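The back room at Punside, October
Gallery and notes by Kendra Chisholm

Hello again! A lot of you asked how the back room came out after the big clear-out, so I've put it all on one page. If you only remember the room from the spring open house, you're remembering coats on the door handle, a dead rubber plant and a path you had to walk sideways. It's 415 square feet according to the lease and I never believed it until this month.

The short version is that we emptied it, painted it, argued over the table and put most of it back. The long version is below, in the order I feel like telling it.

The walls
We used the Talebi off-white, same as the hallway, so that touch-ups come out of one can. Mizanur did the edges freehand because he hates tape (he's good at it, I'm not, I was given the roller and told to stay in the middle). It took two coats on most of it and a third behind the old radiator where the wall had gone a sort of tea color. The smell was gone by the next morning with the window cracked open.

The shelves
The Zirnari shelves are the ones from the front office. I wanted new ones and lost. Noémie wiped them down, found all the missing pegs in an envelope taped under the bottom shelf, and had them up before lunch, so I've stopped complaining! Paper and folders go low, light stuff goes high, and anything with a cord goes in the gray tubs at the end. Please put cords back coiled. I know I say this on every page I write, but I'm the one who unpicks them.

The table
Oh, the table. Rosario wanted it in the middle so people could get around all four sides. Theda wanted it along the side so you could carry something wide across the room without turning it on end. We tried it in the middle for most of an afternoon and I walked into the corner of it twice, same hip, and I have the bruise. So it went to the side, and I like it there. White was a bit of a gamble given how we all are with markers, but dish soap and an old T-shirt have handled everything so far except one green line, and I'm working on that.

The stuff we couldn't place
Every room has it. There was a Wisport duffel full of single gloves, a box of keys that fit none of our locks, a very nice brass hook and a bread knife. The hook stayed. The gloves went to the textile bin, and the keys are in the drawer by the sink in case anybody recognizes one. If the bread knife is yours, it's with the keys, wrapped in a dish towel, so go in carefully.

The room in use
I'd been picturing it as a sort of showroom, all clean surfaces and nobody in it, and that lasted until roughly 10 minutes after the paint dried. I'm glad, really. It's a nicer room with people leaning over things in it, and the light's good even on a gray day. 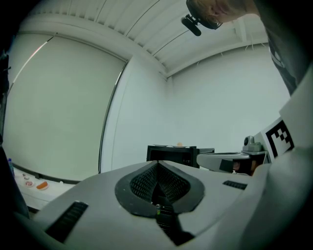
White table down the left side, Theda leaning in at top right in her dark gray shirt, and a tiny orange-tan something up on top of the black box.

Still to do
The door sticks when it rains and wants planing along the bottom. Rosario has a plane and says he'll bring it, so feel free to remind him. We could use a rug for the entry end, nothing fluffy, dark if possible, and a lamp for the winter evenings when it gets dim by half past four. I'd also love a proper clock, with numbers.

If you've got any of those going spare, leave a note in my tray or catch me at the kettle. And if you borrowed the tall stepladder during the painting, it lives behind the hallway door now, feet to the wall.

More pictures when the rug question is settled.
Kendra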